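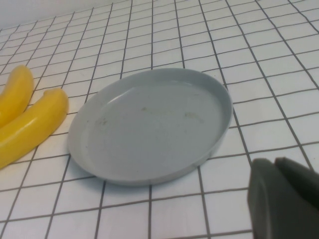 ## October 13, 2026: open day at Hnatiuk

Left the house at seven, train to Bokevitz, then the works bus. Badge number 3817, which the woman at the desk wrote out by hand and then had to write out again. Rain all morning. Coffee adequate.

The open day was spread over two floors. Ground floor was Fetovier with their conveyor line, loud and well attended. I gave it ten minutes. The arm demonstration upstairs was the one I had come for, and Gaurav Nautiyal had kept me a stool near the bench.

The task: sort fruit on to two plates. Bananas go to the grey one, mangoes to the other. The bananas to the left of the grey plate were toys, bright yellow and glossy, and Ottilie Imhof confirmed that the whole set is a bought-in one. The sheet under everything is white with a dark square grid. I asked whether the grid was used for calibration. It isn't. They calibrate with a separate board and the sheet is there so that visitors can judge distance by eye. It had not been pulled flat and the lines wander a little. This makes no difference to the arm.

Notes on the method, as given by Ottilie:

- The operator gives the goal for the whole task at the start and nothing after that.
- One camera rides near the gripper, one is fixed and looks over the bench.
- The policy runs on a machine under the table. Camera to command takes 50 ms on a good day.
- Training was done in August, on 300 recorded runs made by hand control.
- Speed is capped for open days. She would not say at what fraction of normal.

I am less sure about the 300 than she is. Runs made by the same two operators on the same bench tend to look alike, and a policy trained on them may have learnt the operators' habits along with the task. I said so. She agreed, and said the next batch will use four operators and move the plates between runs. Good.

The wrist view interested me more than the arm did. They had it up on a monitor beside the fixed view. When the gripper is low the picture fills with a few large pale squares, softens badly, and one black finger takes up the lower part. With yellow down the right side and squares over the rest there is very little to say which way is up or how far off anything is. A person would struggle with it. The policy gets both views at each step, and Ottilie thinks the fixed one does most of the work until the last few centimetres.

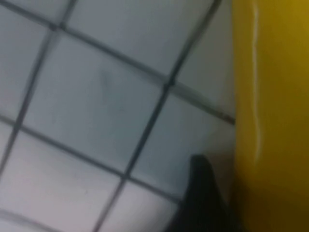 Does the arm need the wrist camera at all?

Ottmar Wiegand tested this in August by covering it. The arm still reached the correct fruit but closed its fingers too early, so the grasp failed more often than it held. He has no proper table of results yet and would not let me copy down the rough ones.

Lunch was sandwiches in the corridor. Spoke to Raymonde Melnyk from Derkora, who buys handling equipment and had a fair list of complaints about demonstrations in general. Her main one is that they always start from a tidy bench. She wanted to see the fruit piled up, touching, with one piece half under another. I wanted the same, and we put it to Gaurav together. He said piled fruit is on the plan for spring and that it does not work well enough to show. I thought more of him for the plain answer.

Afternoon session, same bench. The part I watched most closely was the grasp on the banana. The fingers are flat-faced and they close round the middle, so both ends are left free and the curve hangs down on one side. A grip nearer one end would let it swing. I asked whether the middle grip had been specified. It hadn't, it came from the recorded runs, where the operators did it that way without being told. So my point about habits stands, though here the habit is a sound one.

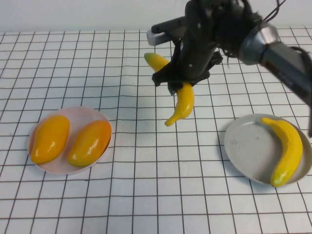 *Banana held over the open part of the grid, mangoes on the pinkish plate, another banana on the grey.*

Other points, before I forget them:

The release interests me. Ottmar says they have no force sensing in the fingers, so the arm has to decide from the pictures when to let go. The plates have low rims, which must help. I should like to see the same thing with a bowl.

Cable routing is poor. One hangs down the side by the wrist and I would have it clipped before it catches on something. Mentioned this to Ottmar, who wrote it on his hand.

Venla Hirvonen could not come and has asked for my notes. Send her the latency figure and the remark about the covered camera, marked as hearsay. Also ask whether she still has the plate fixtures from our old bench.

Bus at ten past four, full. Wrote most of this on the train. Need to return the badge, which is still in my coat.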